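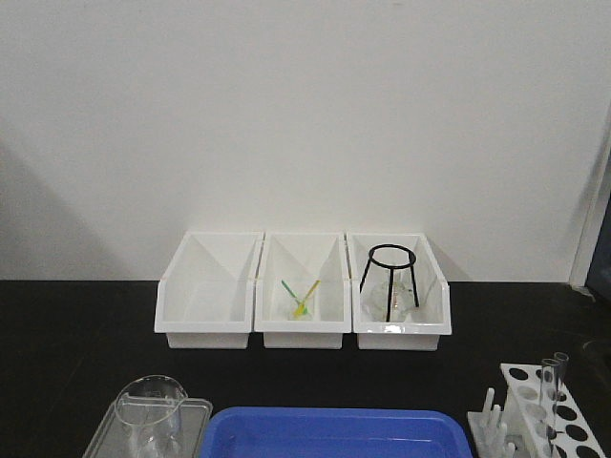

The bench on Saturday morning, with the three white bins against the wall.

4/8/23

I promised to write how the budget for the bench robot is going, so I will try to put it in order. My first plan had one line for the arm and one line for "other." Now the "other" has more lines than I can see on my screen without scrolling.

The arm is still the biggest cost. I have two offers on my desk, one from Hovland and one from Stirner. The Stirner arm is cheaper, but the gripper is sold separately, and for thin glass I would need softer fingers than the standard ones. The Hovland offer includes two pairs of fingers and a cable set. When I put everything in the same table, the difference between them was only 200 dollars. I had expected much more, and I checked the sum again the next day.

Then there are the small things. The white bins have a low front lip, so an arm can reach in from the front and does not need to come straight down from above. I bought them before I had any arm in mind, and this was luck. For the blue tray and the clear one I spent very little. The glass is the part I did not plan well. A beaker is cheap, but a robot which is still learning will break some, and I put only seven spare pieces in the first order. Tiburcio Ledesma, who did a similar project before me, wrote me one sentence about this: "Multiply your glass by six." So the new line says 42 pieces, beakers and test tubes together. I think he is right, but it hurts a little to order glass for breaking.

The total today is 2,040 dollars without the arm. In this number I have the bench mounting plate, the emergency stop, a better lamp, the glass, two more test tube racks and the shipping from Costau, where the mounting plate comes from. The shipping is too expensive. I asked them if they can send it together with the emergency stop — they also sell this one — and I am waiting for the answer.

One thing I removed is the software license from Rilleo. It is a good program, I tried it for a week, but it must be paid every year and my tasks are simple: take the beaker from one place, put it in another place. The software that comes with the arm can do this. If later I want to work with the tripod stand, maybe I will think about it again. The legs are thin and I am not sure how a gripper should hold it.

The Hovland price is valid until June. I want to decide before that, but first I need to measure again the depth of the bench, because their drawing shows a bigger base than the one in the catalog. I wrote to them on Thursday and asked which one is correct.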